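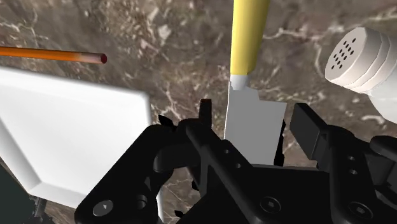
cletus_s
Need opinions fast, fabricator wants an answer by Friday. Redoing the kitchen in the Lirnham house and my wife loves brown marble, the dark kind with thin white and cream veins running on the diagonal, salt shaker sitting out on it and all. I say it etches the first time somebody spills lemon juice. Quote is $80 a square foot, 43 square feet. Thoughts?

gorkska_mom
Get it. Had marble 35 years at my moms place. Etches yes. You stop seeing it.

tilesaw180
Disagree. Did a dark one for a client in Sembridge and she called me back in April, rings everywhere by the stove. Dark polished shows etching way worse then white. Go honed or go quartzite.

gorkska_mom
Rings from what, wine? Use a coaster

tilesaw180
Tomato sauce. Nobody puts a coaster under a spoon

cletus_s
lol thats my house exactly. Does sealer help at all? Guy at Lindgren wants $180 extra for it.

tilesaw180
Helps with stains, wont stop acid. Buy a bottle and wipe it on yourself, easy job.

pvc_and_prayers
Ask to see the whole slab before you sign. Veins on a small sample tell you nothing, and if theres a seam you want a say in where it lands.

cletus_s
Good call, didnt think about the seam. Going to the yard thursday. She still wants polished btw

gorkska_mom
Smart woman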